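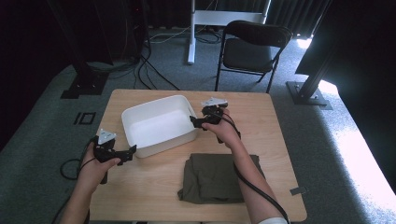 Both Woltine grippers at the table, white bin, folded green cloth.

September 1, 2025

Woltine hand-held kit, loaner pair from Pretorius, review day 7. Grips fine in the hand, cables are the weak point – right one runs back along the forearm and tugs when I reach far. Asked Tomás about a longer lead.

Marker plates: screws need checking every morning, left one worked lose again. Quote is for 18 pairs, support extra. Shireen wants 100 clean takes before we say yes. Otis to try it left handed tomorow.

Still no manual for the charger.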